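Técnico/a de mantenimiento de célula robotizada de dos brazos

Nikero, centro de Flundville
Referencia de la oferta: 467
Publicada el 14 de agosto de 2022

Se busca técnico/a de mantenimiento para hacerse cargo de la célula Listodach, una mesa de manipulación con dos brazos enfrentados. El puesto depende del área de ensayos y es de nueva creación. La célula funciona desde mayo y hasta ahora el mantenimiento se ha repartido entre los turnos de operación.

Funciones

Revisión al inicio del turno: apriete de las placas de montaje sobre los perfiles, estado de las escuadras y de las mordazas de fijación, recorrido libre de los cables en todo el rango de movimiento de cada brazo.

Cuidado de los dedos de las pinzas. Incluye comprobar el paralelismo al cierre, medir el desgaste de las caras interiores, renovar el recubrimiento exterior y ajustar la fuerza de agarre según la pieza. Los recipientes de plástico de pared fina exigen un ajuste propio: el borde debe quedar sujeto entre ambas caras sin marca permanente.

Calibración de las cámaras de muñeca respecto a la pinza, después de cada cambio de dedos y siempre que se desmonte la muñeca.

Sustitución y tensado del tejido de la mesa. Un pliegue mal colocado altera la altura de apoyo y obliga a repetir la puesta a cero.

Diagnóstico de averías en actuadores, cableado y alimentación. Las reparaciones de reductores se envían al taller de Oshima; el desmontaje, el embalaje y la recepción corresponden a este puesto.

Registro de intervenciones en el libro de la célula, con código de pieza, par aplicado y firma.

Requisitos

Ciclo formativo de grado superior en mecatrónica, automatización o equivalente. Lectura de esquemas eléctricos y planos mecánicos. Manejo de llave dinamométrica, multímetro y galgas. Conocimientos básicos de Linux (consola, lectura de registros, edición de ficheros de configuración). Inglés escrito suficiente para consultar manuales.

Se valorará experiencia con pinzas de dos dedos, calibración mano-ojo e impresión 3D de utillaje.

Condiciones

Contrato indefinido con periodo de prueba de 4 meses. Jornada completa en turno fijo de mañana. Formación interna de 30 horas en la propia célula antes de intervenir sin supervisión. No se requiere disponibilidad para viajar.

Prueba práctica

Las candidaturas preseleccionadas realizarán una prueba en la célula. Consta de revisión mecánica de un brazo, cambio y alineación de un juego de dedos y ajuste del agarre con una cesta de plástico blanco.
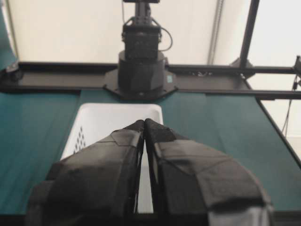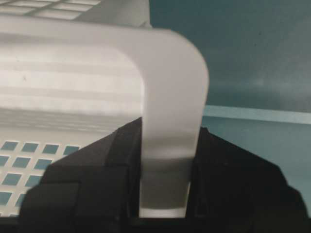

La prueba se evalúa por el orden de trabajo, el respeto del bloqueo de energía y la calidad de la anotación final en el libro. El tiempo empleado no puntúa. Las herramientas las aporta el centro; el calzado de seguridad debe traerlo cada aspirante.

Cómo presentarse

Enviar currículum y copia del título a través del formulario de empleo de Nikero, indicando la referencia en el asunto. Conviene adjuntar un parte de avería o informe técnico redactado por la persona candidata, sin datos confidenciales. Se convocará a un máximo de 16 personas a la prueba práctica. Las solicitudes sin copia del título quedarán en espera hasta que se complete la documentación.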